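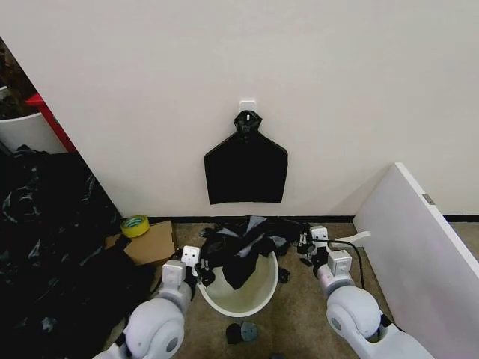 *Black bag on an adhesive wall hook, carpeted floor below.*

# Yorath Household Waste Project – Interim Report to the Caltbridge Fund

Reporting period: to the end of November
Prepared by: Heledd Bowen, Project Lead

## 1. Progress against the work plan

The grant supports better waste and recycling arrangements in the Yorath apartment buildings, where shared bins have been over capacity for several years. Work in this period covered resident sign-up, collection changes and the first round of home visits.

A total of 28 households have now joined, against a target of 30 for the full grant year. Home visits have been completed for 19 of them. The remaining nine are booked, mostly for evenings, as many of these residents work day shifts and could not be reached earlier.

The Friday collection began as planned at the east building. The start at the west building was delayed when the gate code was changed without notice to the hauler, Letum. The property manager has since agreed to send any new code in writing before it takes effect.

## 2. Findings from home visits

Small kitchens remain the main obstacle. Residents told us that they are willing to sort their waste but have no floor space for a second container. Several asked for smaller food scrap pails, and we have ordered a sample batch from Tralon.

Confusion over plastic film is common. The printed guide issued last spring states that film is accepted, while the notice in the bin room says it is not. The guide is wrong and is being reprinted. We regret the error, which was ours.

Four households asked for materials in another language. Translation of the one-page guide is under way, and the longer booklet will follow if funds allow.

## 3. Budget

Spending is slightly below forecast. The underspend relates to printing, held back until the guide is corrected, and to the late start at the west building. Staff costs are on budget. We request approval to move the unspent collection funds into the next period – no increase in the total grant is sought.

## 4. Matters for the Fund's attention

- The lease on the storage unit ends before the grant does. A short extension has been requested, and the landlord has not yet replied.
- Bin weights for the east building are incomplete, as the hauler's scale was out of service for part of the period. We will report only measured weights and will not estimate the gap.
- The resident survey will be sent once the outstanding visits are complete. A draft is attached for comment.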